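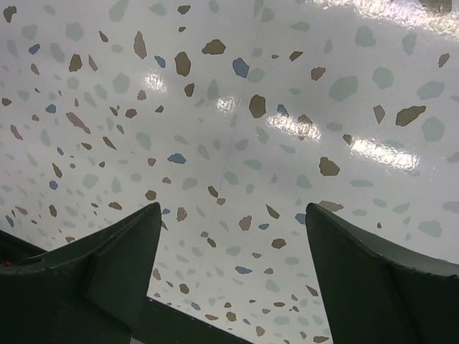
父母退休以后搬回老家，做子女的第一反应通常是装修。我认识的人里几乎没有例外。老人说想回去种点豆角，子女听完沉吟片刻，第二天就发来三家装修公司的报价。我也干过这事，所以下面的话有一半是在骂自己。当年我给爸妈挑的就是图里这种白底撒碎点的水磨石花纹，亮面的，样板间里看着干净大方，销售说显得房子大一圈。房子有没有大一圈我说不准，我爸的降压药倒是从此一落地就归了大地。药片是白的，底子也是白的，上面还有那么多碎点打掩护，他戴着老花镜趴在那儿找，我妈在旁边指挥，指的每一处都是花纹。后来他想出办法，吃药改到床上，底下垫一条枣红色的旧毛巾。这条毛巾是整个装修工程里他最满意的部分，也是唯一没花我钱的部分。

我写这篇东西，是因为最近又有朋友来打听，说父母下半年要从城里搬回镇上，问我当年找的哪家，花了多少，有什么要避坑的。我说最大的坑是你。他以为我开玩笑，发来一个捂脸的表情，接着问瓷砖牌子。

先说我的意见，省得读到最后才发现白读。父母返乡养老，房子该修，屋顶漏了要补，电线老了要换，厕所得有个能扶的东西。这些花不了太多钱，也拍不出好看的照片。剩下的大部分所谓改造，是子女花钱给自己买一个心安，顺手把货发到了父母家里。收货的人还得签收，还得说好看。

我妈就说了好看。她站在新厨房里说好看，说了整整一个春节。节后我走了，她把灶台搬到了后院的棚子里，因为新厨房的抽油烟机她嫌吵，开放式的格局又让她不敢爆辣椒，怕油烟熏了我买的那套浅色沙发。沙发上铺着床单，床单上铺着浴巾，人坐在浴巾上，跟沙发本身隔着两层，像参观文物。我第二年回去，看见新厨房的灶上放着一盆文竹，长得很好，大概是通风的缘故。

我当时很委屈。这种委屈我后来在很多同龄人脸上见过，表情都差不多，嘴角往下，手里攥着付款记录。我们的逻辑是这样的，我花了钱，我选了好的，我还专门请了年假盯工地，你们怎么能把锅端到棚子里去。可是倒过来想一想，假如有个人一年来我家住七天，进门就把我的床换了方向，把我用顺手的锅扔了，墙刷成他喜欢的颜色，走的时候还要我在视频里转一圈给他看，我大概会报警。父母没有报警，他们把锅端到棚子里，已经相当克制。

我的朋友Bình Văn是做预算的，什么事情都要列表。他给他母亲在Gellville的老房子做改造，表格拉了107行，细到每个抽屉装什么。老太太不看表，她只问了一句，我那口腌菜缸放哪儿。表里没有缸。Bình Văn说可以买现成的腌菜，比自己腌的便宜，还卫生。他母亲点点头，过了半个月，缸出现在新做的步入式淋浴间里，理由是那儿阴凉，地上有下水口，缸盖上沿的水溢出来也不要紧。淋浴间的扶手正好用来挂竹篓。她洗澡去隔壁妹妹家洗，两个人顺便聊天，一洗洗一下午。Bình Văn把那一行从表里删了，又加回来，备注写的是“另作他用”。

我很喜欢这个备注。要是给全国的返乡老屋做一次普查，“另作他用”应该单列一栏。

再说装修公司。我不想一棍子打死，有几家是真懂，上门先看老人怎么起身，怎么拿碗，看半天也不报价，看得人着急。多数不这样。多数一进门先看子女，问预算，问喜欢什么风格。老人在边上倒茶。我找的那家叫Tovier，宣传册上写着“全龄友好”，我问全龄友好具体是什么意思，设计师说就是什么年龄住都很友好。我当时居然觉得这个回答没有毛病。他给我们家设计了一个阅读角，有弧形书架，有落地灯，有一把低得像要把人埋进去的单人椅。我爸这辈子读得最多的东西是化肥袋子背面，不过他配合地坐了一次，坐下去以后叫我妈来拉他。我妈没拉动，两个人笑得不行。椅子现在归猫，书架上放着种子、手电筒和一排洗干净的酱瓶。

设计师后来还回访过，发来问卷，满意度从一到五。我妈不会填，让我代填，我填了五。你看，数据就是这么来的。

说到这里得替子女讲两句话，免得显得我突然成了什么明白人。我们这么爱装修，也有苦衷。人在外地，一年回不了几次，爸妈摔了跤要隔两个星期才漏出口风，还是亲戚说漏的。电话里问什么都是好，吃得好，睡得好，腿也好，血压也好，好得像单位的年终总结。你在几百公里以外，能抓住的东西很少，瓷砖是其中一样。瓷砖有型号，有单价，有物流信息，能看到它今天到了哪个中转站。父母的膝盖没有物流信息。

所以我不太信那些劝人“多陪伴、少花钱”的文章。写的人说得轻巧，好像年假是自己长出来的。陪不了就是陪不了，花钱至少是个动作。我的意见要窄得多，就是花之前先问一句，问完了真的听，听完了忍住。

忍住最难。我试过。前年冬天，我爸说后门的门槛想垫一块板，方便推小车进出。我听完，脑子里三秒钟之内已经出现了防滑坡道、感应门灯、不锈钢双侧扶手，还查了坡度规范。我把方案发过去，他隔了一天回了两个字，太长。我以为他说坡道太长，改短了再发，他打电话来说是我的信息太长，他没看完。板子他自己已经垫上了，从邻居家拆下来的旧门板，锯了一半，另外一半还给人家了。我问防不防滑，他说上面钉了一截旧轮胎皮。我去看过，确实防滑，丑得理直气壮，比我选的任何一样东西都牢。

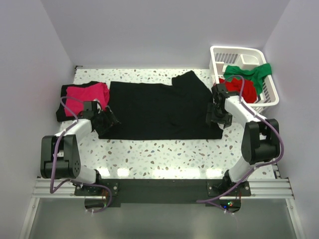

门板这件事让我想明白一点，老人对自己的房子是有主意的，只是他们的主意不长成方案的样子。它没有效果图，常常是半句话，夹在讲别人家闺女订婚的中间，说完就滑过去了。我妈说过三次，西屋窗台矮一点就好了，晒萝卜干不用踮脚。三次我都没听见，我听见的是萝卜干，于是给她买了一台食物烘干机。烘干机八个档位，说明书一千多字，她用它压着酱缸的盖子。

Golnar Salehi跟我讲过她父亲的事，我觉得可以拿来当教材。她父亲退休后回了老镇，住的房子比他岁数还大。她和弟弟商量给他装全套的监护设备，走廊有感应，床垫有感应，起夜次数能传到手机上。老爷子同意了，条件是他也要看。看什么呢，看他们俩的。几点睡，夜里起来几次，冰箱门开了几回。姐弟俩商量了一晚上，最后什么也没装，改成每天早上他在家庭群里发一张棋盘的照片，摆一步残局，孩子们回一步。哪天没发，就打电话。这套系统的成本是一副缺了卒子的棋，用瓶盖补上的。Golnar说她现在每天夜里琢磨怎么下，睡得比她父亲还晚，起夜次数要是传出去，该轮到她被养老了。

当然也有人不吃这一套。Yogesh Bhatia看了我这篇文章的初稿，批评得很直接，说你这是把不改造浪漫化，他舅舅就是在老式蹲厕里摔的，躺了小半年，轮胎皮救不了所有人。他说得对。我在开头写了厕所得有个能扶的东西，这句话本来没有，是他骂完我补上去的。老人说不用，有时候真是不用，有时候是怕花你的钱，有时候是还没摔。分辨这三种，比分辨哑光砖和亮面砖难得多，我到今天也常常分错。去年我爸说不用换热水器，我学乖了，尊重他，没换。后来发现那台热水器得拍一下才点火，拍的位置只有他知道，我妈洗澡要提前预约。这种就该换。我换了，他生了三天闷气，嫌新的那台不用拍。

所以尊重也不能当懒用。我见过几个同龄人，自从学会了“尊重老人意愿”这六个字，再也没有往家里打过超过五分钟的电话。

还有一种新的潮流，我想顺便刻薄一下，就是把父母的老屋改成可以拍照的老屋。夯土墙要露出来，木梁要刷得发黑，院子里铺白石子，石子中间蹲一口空缸。注意，是空的，不许腌菜。父母原先在院子里铺的水泥被砸掉，理由是没有质感。质感这个词我一直没弄懂，只知道下雨天我们村有质感的那家，老两口出门要穿雨靴。晾衣绳也没有了，说是破坏画面，衣服晾到了屋后头，那面晒不到太阳。有一回我路过，女主人正弯腰在白石子里捡落叶，一片一片捡，捡了半个上午。我问怎么不扫，她说一扫石子就跟着跑。过去她那块水泥地，晒稻子、晒被子、晒孙子，三把扫完。

这家的儿子在网上有八百个粉丝，很爱他妈。这话我没有讽刺的意思，他是真爱，每个月都寄东西，电话也打得勤。爱和看得见人家在干什么，是两门手艺，会前一门的人很容易以为后一门是附赠的。

Amirhossein Abbasi以前在Berngate那个养老社区做过维修，后来单干，专门给老房子干零活。我请教过他，老人自己打电话来，最常提的是什么要求。我以为是扶手、防滑、紧急呼叫。他想了想，说是把插座往上挪。弯腰插电太累，就这么一件事，挪到腰那么高就行。其次是换门把手，圆的拧不动。再往后就杂了，有人要他把纱窗的弹簧弄松点，有人要在床头钉个钉子，挂助听器。钉钉子他不收钱，老太太过意不去，非要给他装一袋核桃。要是子女打来的呢，他说那单子就大了，吊顶，灯带，智能马桶。他两种活都接，核桃那种挣得少，不过他一直留着时间。

我听完回去把家里的插座挪了，请镇上的师傅，半天工夫，Tovier当年报价单上没有的项目。墙上补了几块腻子，颜色跟原来对不上，我忍着没说要重刷。我妈蹲下去，站起来，又试了一遍，说早该这样。我说你怎么早不说。她说我说过，你装阅读角那年我就说过，你让我去跟设计师讲，设计师说插座高了不好看。

我确实一点印象也没有。

有读者可能想问，那要是父母干脆什么都不提呢。我们村有个笨办法，跟Ghazal Kazemi在她专栏里写过的那个差不多，就是去住，住到他们懒得招待你为止。头三天不算，头三天他们在演，菜四个起步，客厅灯全开。到第五六天，菜变成了中午剩的，我爸重新开始在饭桌上剪指甲，这时候跟着看就行，别带卷尺。看他们夜里上厕所扶的是哪儿，看哪把椅子谁也不坐，看我妈够那个最高的柜子时踩的是什么。我妈踩的是一只倒扣的猪油桶，我吓得当场想给她定制一整面墙的矮柜，后来问了，柜子顶上放的是我小学的课本。我把课本拿下来，猪油桶就退休了，没花一分钱。课本现在放在阅读角，那把猫椅旁边，弧形书架总算有了几本书。

至于打听瓷砖的那位朋友，他还是把瓷砖买了。他给我发了效果图，挺好看的。我问他叔叔阿姨看过没有，他说想给他们一个惊喜。我劝了几句，没劝动，只好退一步，请他选个深一点的颜色，再顺手捎一条枣红毛巾。他问毛巾什么牌子的。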